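Consumer Claims and Kitchen Goods: Notes for Unit 5

Reading before class: the Drusemik packet, pages 1 to 45. Skip the appendix.

Last time we finished with price anchoring. Today is about the words sellers use for plain household goods, and how little most of them commit anyone to.

Start with "natural." On a cutting board or a spoon it can mean the thing came from a tree, or that it has no paint on it, or that the label needed another word. The Ratia catalog in your packet uses it on nearly every page, once for a silicone mat. Ask what the seller would have to do to be caught lying. If you can't come up with an answer, the word is decoration.

"Tested" is a little better, though not by much. Tested by whom, for what, against what? The Azimi leaflet says its utensils were "tested in 200 homes." Read the small print on the back. Households were mailed a set and asked whether they liked it. There was no second group with ordinary utensils, and the leaflet doesn't say how many households wrote back. I would want both before I repeated that number to a friend.

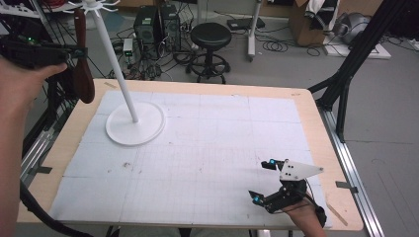 Then there is "lasts a lifetime." Parviz Jalali's essay (in the packet, after the Tomis ads) argues that lifetime claims work because the buyer never keeps the receipt. I think he overstates it. Some people do keep receipts, and his evidence is a set of 160 complaint letters he picked himself. But his main point holds up: a warranty that asks for the original box, the receipt and a return at your own cost was written by someone who expects few returns.

Compare the two Tomis ads. The earlier one gives a thickness, a type of wood and an address to write to. The later one says "crafted for the way you live." You may find the second one more appealing, and plenty of students do. Mark every phrase in it that could be checked. Last October the class found one, and it was the price.

A word on reviews, as it always comes up. Star averages tell you something when a product is bad in an obvious way. They are weak on anything slow – handles that loosen, wood that splits in its second winter – as most people write in during the first week. Sort by oldest buyer if the site allows it. Usually it doesn't.

For next time: pick one item from your own kitchen and find the claims made for it, on the package or the seller's page. Sort them into claims that could be proved wrong and claims that couldn't. One page is plenty. Don't tell me whether you like the item.

Terms to know: puffery, implied claim, limited warranty, comparison group, self-selected sample.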